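Unmont have announced a second printing of Golex, and I'm trying to work out why I should care. The box now holds 16 scenario cards and a thicker rulebook. The game itself looks the same to me, which means the auction round will still drag and whoever goes last will still get the scraps.

I played it 3 times in November, 2 of those with the full table. Each time we knew the winner well before the end and carried on out of politeness. The new cards change the starting hands. They don't touch the auction.

Then there's the numbered edition, 1,886 copies, with a signed print. I like the art. I don't like paying extra for a number on a lid.

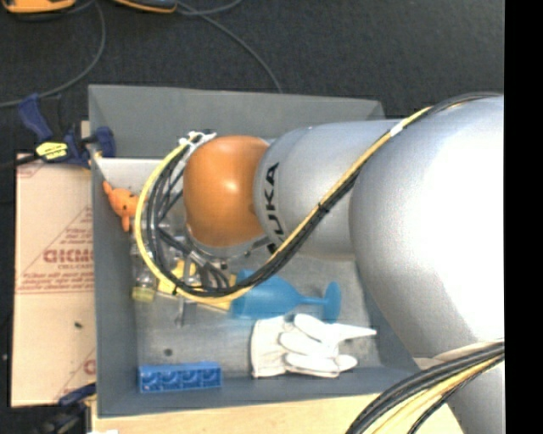
Silvan Sutter wrote to say I'm being unfair, and that the new starting hands make the last seat worth having. Maybe. I'd want to see it over a few games before I bought another copy.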